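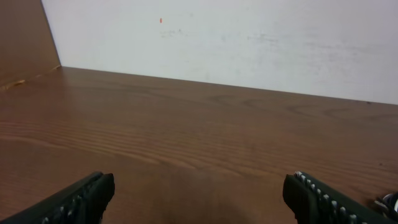

Tabletop, back wall and left side panel.

**Site:** Surnamside, work nook
**Opened by:** Gaetano Colombo
**Handled by:** Osvaldo Serra
**Status:** open, waiting on vendor

**Problem as reported**

Finish has failed on the table and the wall paint is marking. Colombo wants the top replaced under the Monti warranty and the wall repainted at the same time.

**Osvaldo, 9:40**

I don't see a failed finish. The top is reddish brown with a soft sheen, and the lighter band toward the left of center looks like reflected light to me. Gaetano calls it a "bleached patch." Does it move when you change where you stand? If it does, it's glare. The loops toward the right are grain, and I'm not going to ask for a new top over grain.

The chip is real. Bottom of the brown panel, where it meets the table, pale wood showing through. That's a panel problem, and the panel is a separate line on the order (part 209, table is part 181).

**Gaetano, 10:15**

It moves a little. I still think it's duller there than it was in March. The Flunalero rep told me the oil would last for years.

**Osvaldo, 10:30**

Reps say that. "A little" doesn't help me. Please do this:

1. Turn off the overhead light and look again from the right side.
2. Wipe the band with a barely damp cloth, let it dry, look again.
3. Run a fingernail across it. Tell me if you feel an edge.

No polish before we have an answer.

**Gaetano, 13:05**

1. Band is gone with the light off.
2. No change after wiping.
3. No edge.

OK, fine on the top. What about the wall?

**Osvaldo, 13:20**

Gray smudges and scuffs in a loose band across the middle, a few fainter streaks lower right. I doubt the paint is "marking" by itself. Something rubs it, or people do. Try plain water and a soft sponge on one smudge before anyone quotes a repaint. Kindalport wants almost 200 for a wall that size and I'm not convinced it needs it.

There's also a tiny orange-red mark higher up, left of center. Do you know what it is?

**Gaetano, 14:50**

No idea. Pen, maybe. The sponge took off most of the smudge I tried, but there's a faint shadow left.

**Osvaldo, 15:10**

Then it's mostly dirt. Do the rest the same way and leave the orange one until last.

- Table top: no fault found, claim withdrawn.
- Wall: clean first, repaint request on hold.
- Panel chip: sent to Monti. I expect them to call it wear and offer a touch-up stick.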